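Purnaseckについて

会社概要
サービス
品質管理
採用情報
お問い合わせ

Purnaseckは、業務用厨房および食品加工場向けの水質管理を専門とする技術サービス会社です。給水設備の調査、ろ過装置の選定、設置後の定期分析を一貫して行っています。

沿革

当社は、設備保守会社Tzavarasの水処理部門を母体として発足しました。初代代表のKosmas Mavromatisは、同部門でスケール付着による蒸気機器の故障解析を担当していた技術者です。発足当初の業務はスチームオーブンと製氷機の給水軟化に限られていましたが、その後、分析室Detanoを開設し、採水から報告書の発行までを社内で完結できる体制に移行しました。現在の代表はDespina Alexiouが務めています。

事業内容

1. 給水調査
全硬度、アルカリ度、残留塩素、電気伝導率、シリカ、濁度を測定します。採水は原則として始業前の初流水と、5分間放流後の2点で行います。初流水の値は建物内配管の影響を、放流後の値は引込水の性状を評価するために用います。

2. 処理方式の選定
イオン交換、活性炭、逆浸透の各方式から、使用機器の給水基準と日使用量に基づいて選定します。複数方式の併用が必要な場合は、流量計算書と圧力損失の見積りを添付します。特定メーカーの装置を優先して提案することはありません。

3. 定期分析
契約施設数は461です。標準契約では四半期ごとに採水を行い、検体到着から48時間以内に速報値を通知します。確定値は報告書として別途発行します。昨年度の分析検体数は1235でした。

4. 記録管理
測定値、部材交換履歴、再生塩の補充量は、管理システムPuleckに登録されます。お客様は施設ごとの推移を閲覧し、表計算形式で出力できます。契約終了後のデータは、ご希望の形式でお渡しした後に削除します。

品質管理

Detanoでは、測定系列ごとに空試験と標準液の確認測定を実施しています。標準液の回収率が社内の許容範囲を外れた場合、当該系列の結果は破棄し、保存検体を再測定します。採水容器は無機項目用と残留塩素用を区別し、容量はいずれも1000 mLを標準とします。残留塩素は輸送中に減衰するため現地で測定し、分析室での値は参考値として扱います。

組織

調査課、分析課、施工課の3課で構成しています。施工課は配管の切回しと装置の据付を担当し、給水本管側の工事は所轄の指定工事業者に委託します。調査課の担当者は施設ごとに固定し、変更する場合は事前に書面でお知らせします。

採用

分析課では、滴定および吸光光度法の実務経験を有する方を募集しています。入社後は調査課の採水業務に同行し、現場の配管系統を把握した上で分析業務に就きます。次回の選考は9月に実施します。応募書類の様式は採用情報のページから入手してください。

お問い合わせ

調査のご依頼には、使用機器の型式一覧と給水系統図をご用意ください。系統図がない場合は、現地調査時に略図を作成します。木曜日は装置の校正日にあたるため、検体の受付は正午までとなります。
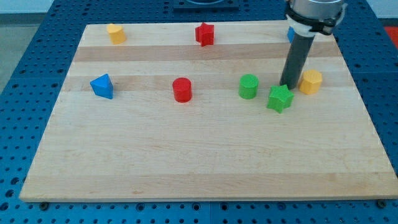

正午以降に到着した検体は冷蔵保管し、翌営業日の受付として処理します。この場合、速報値の通知期限も翌営業日の受付時刻から起算します。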